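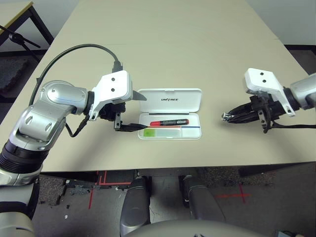
Members of the Vuslow Court Users' Forum visited the Brornow police property store in February, at the invitation of the force's exhibits manager, Faith Kombo. The purpose of the visit was to follow the handling of seized and found property from arrival to disposal, after several trials in the district were delayed by missing or poorly labelled exhibits. The visit began at 9.30 am with a short talk on written descriptions. Ms Kombo explained that a vague entry causes more trouble in court than almost any other fault. An open white case with a red and black marker lying in it should not be entered as "stationery". The case, the marker and the green rectangular pad beside it should each have a line of their own, and the entry should say that the lid is hinged. Officers have been asked to work in this way since the previous summer.

Arrival and booking in

Property comes to the store by van from four stations, twice a day. Each package is checked against the officer's list at a counter inside the loading bay, and is refused if the seal number differs from the one on the list. On the morning of the visit a delivery from Yammine station was being booked in. One bag, from a burglary, was set aside because the time of seizure had been left out, and the officer in the case was telephoned before it went any further.

Visitors were told that 677 items had been received in the previous month, of which 44 were returned to the originating station for correction. Ms Kombo regarded the second figure as too high. Most of the corrections concerned missing signatures or times. A small number concerned packaging, chiefly wet clothing sealed in plastic, where paper sacks should have been used after drying.

The forum asked what happens when an item is needed at court at short notice. A request made before 3 pm will normally be met the following morning. Later requests depend on whether a driver is available, and members who work at Vuslow magistrates' court observed that this matched their own experience. 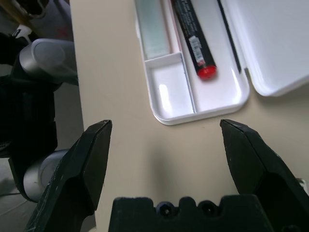
The main store

The main store is a single-storey building behind the old traffic office. It is divided into general property, cash and valuables, controlled drugs, and firearms. The forum was shown the general section only, and looked at the drugs section through the outer grille. Entry to the two most restricted rooms requires two members of staff, whose names and times of entry are written in a bound register as well as being held on the computer system.

That system, supplied by Zandent, replaced a paper index two years ago. Fares Dabbas, the deputy manager, demonstrated a search. He entered a crime reference and was given the shelf, the seal number and the names of all those who had handled the item. He then walked to the shelf and found the package in under two minutes. A second search, for an older exhibit in a fraud case, was less successful. The record gave a shelf which has since been renumbered, and the box was found one bay further along. Mr Dabbas said that some 573 older records still carry the previous shelf numbers - they are being corrected as staff time allows.

The heating in the general section was not working on the day and members are advised to dress warmly for any future visit.

Found property and returns
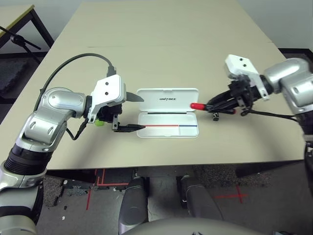
The return of stolen and found goods to their owners was the part of the visit that raised most discussion. The store currently holds 233 items for which no owner has been traced, a good number of them recovered in a single search of a lock-up garage. Owners are asked to describe their property before it is shown to them, and the store's own entry must be full enough to test what they say. For a thin stick in a pencil case, the record would state that it is red for most of its length and blue for the shorter part. Lettering is copied exactly, so that "UNITREE" in black on the lid would be entered in capitals, with its position and colour. A claimant who can give such details unprompted is usually dealt with in one appointment.

Where no claim is made, found property is kept for the period set by force policy and is then sold, given to charity or destroyed. Items linked to a criminal case are kept until the officer in the case authorises release in writing. Members heard that these authorisations are often slow to arrive, particularly when an officer has moved to another department. One bicycle had been in the store for more than three years after the case ended.

Matters raised by the forum

Members asked that victims of burglary be told at an early stage where their property is held and whom to contact. Ms Kombo agreed to send a draft letter to the forum for comment. Members also asked whether defence solicitors could view exhibits after 5 pm. This is not possible with present staffing, although viewings from 8 am can be arranged with two working days' notice.

The question of renumbered shelves was noted, and Mr Dabbas will report on progress in writing before the forum's next meeting. The forum thanks the staff of the Brornow store for their time. Members who were unable to attend and wish to join a second visit should give their names to the forum secretary at Vuslow.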